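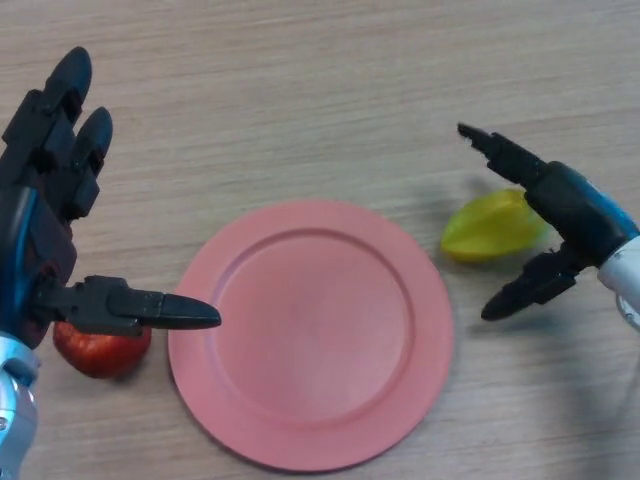 Pink plate on the hall table.

Drurkalton Community Supper, Minutes of the Planning Meeting, Nov 12, 2022

14 shares | 3 comments

Aicha Abdel Hamid opened the meeting and thanked everybody who came out in such miserable weather, and a special thank-you went to whoever brought the lentil soup (second helpings were had all round).

The minutes from May were read and approved, with one spelling fixed.

Money. We have $2,000 set aside for the winter suppers. Aicha would love to see us keep going through spring if the church roof fund doesn't need our help first, and there was a good long talk on that, very friendly, which we agreed to pick up again next time.

Food. Faltik Bakery will go on giving us day-old bread, bless them. Heo Market has raised the price of rice to $28 a sack, so we'll try Tada for one order and see how folks like it.
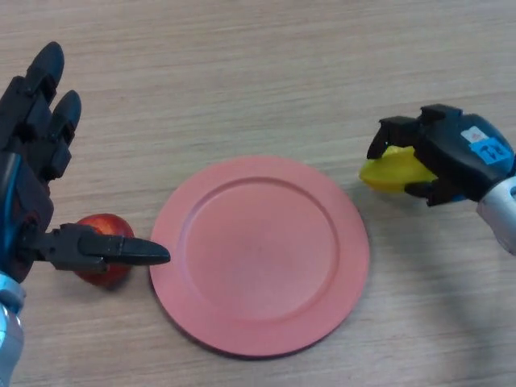
The plate again, with a red apple on the table.

Seating. The last supper drew 98 people, and the line for dessert got tangled up with the line for coats. Coffee will move to the side room.

Still open: who has the key to the big freezer? Please check your coat pockets.

Back to top | Contact the Drurkalton Supper office | © 2022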